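Staining inside of a shallow tray, colour keeps lifting

wzamora
Posted Sunday, 14:10
I have a shallow birch tray, floor stained deep red with a water-based dye, rim left for white paint. After the first coat of clear varnish the red bled into the brush and tinted the rim. Sanded back to 300 grit, same result. What should go between dye and varnish?

knea_th
Dewaxed shellac, two thin coats. Water-based varnish re-wets water-based dye. Shellac uses alcohol, so it mostly leaves the dye alone. Wait 3 hours between coats.

gronow_f
Disagree on "mostly". Several dyes dissolve in alcohol as well as water. Test on an offcut first. I would use an oil varnish on the floor and leave the rim until last.

knea_th
Oil varnish ambers. Over maroon you won't see it, but any that creeps onto a white rim will show within months.

gronow_f
Hence leaving the rim until last. Mask the floor once the varnish is hard, prime, then paint.

m.nikzad
Colours I would aim for:

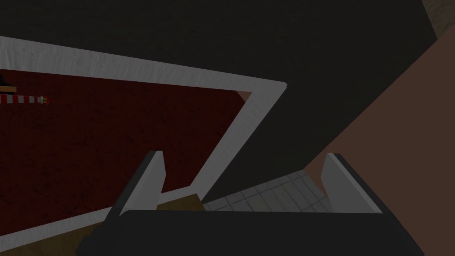

Maroon-red floor, thick white rim.

The faint mottle on the red suits a tray. A flat, even colour shows every scratch.

wzamora
Mottle is fine by me. How long before masking over oil varnish?

gronow_f
9 days in an unheated shed, less indoors. Press a thumbnail into a hidden spot. If it marks, wait.

ksheehan
Spray the first coat if you can. Most of the bleeding comes from the brush dragging dye about. I did 14 coasters that way with water-based varnish and had no shellac under any of them.

knea_th
Coasters have no inside corners. Spray pools there.

wzamora
No spray kit here. Shellac on one offcut, oil on another, will report back.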